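Atham Stovetop Smoker: Owner's Guide
Section 2. Your First Batch of Smoked Trout

Welcome back! If you have worked your way through Section 1, your smoker is washed, the lid fits snugly and you are probably itching to cook something. Trout is a lovely first choice. It's forgiving, it cooks quickly, and it makes the whole house smell wonderful (open a window all the same).

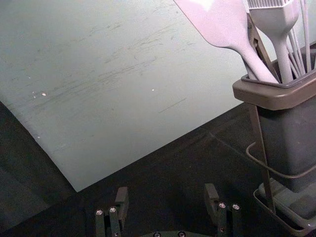
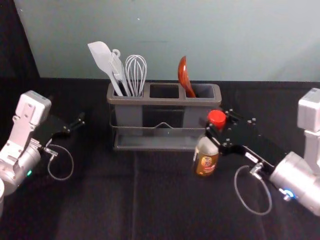
A well-used board, and a utensil holder with spatula, turner and whisk.

What you'll need: 2 trout fillets with the skin on, a spoonful of salt, a spoonful of brown sugar, a little oil, and one scoop of fine wood chips. We test all our recipes with Brirkar alder chips, but any fine chip sold for indoor smoking will do nicely.

1. Mix the salt and sugar and rub them gently over the flesh side of the fish. Put the fillets on a plate, cover them, and let them rest in the refrigerator for 40 minutes.

2. Rinse the fillets under cold water and pat them very dry with paper towels. Take your time over this, and go over them twice if you have the patience, as damp fish comes out pale and a bit bitter.

3. Pile the chips in the middle of the base pan, right over where the burner will be. Set the drip tray on top, then the rack, and brush the rack with oil.

4. Lay the fillets on the rack skin side down, with a finger's width between them so the smoke can get all the way around.

5. Slide the lid almost closed and turn the burner to medium. As soon as you see the first wisp of smoke, push the lid shut.

6. Smoke for 9 minutes, then turn off the heat and leave the lid alone until the pan has quieted down. I know it's hard not to peek!

7. Check the thickest part of each fillet with a thermometer. It should read at least 145°F. If it doesn't, finish the fish in a 200°F oven, checking now and then until it gets there.

CAUTION: The base and lid stay hot long after the burner is off. Use dry oven mitts, and never set the smoker on a plastic counter or a tablecloth.

CAUTION: Do not use outdoor grilling chunks or treated wood of any kind.

NOTE: On a glass cooktop, lift the smoker to move it. Dragging will mark the glass.

Leftovers flake beautifully into scrambled eggs or a potato salad. Eat them within two days.

Guide text by Lilla Győri

Print this page | E-mail to a friend
Filed under: Owner's Guides > Smoking & Grilling > Fish

Comments (3)

Babaei: Made this last night with the skin on as told. Great color. Could have used less sugar for my taste.

erkis_kitchen: Does the time change for salmon? My fillets are a good bit thicker.

Lilla Győri: Yes, give thicker pieces longer and go by the thermometer. The salmon chapter goes up in June!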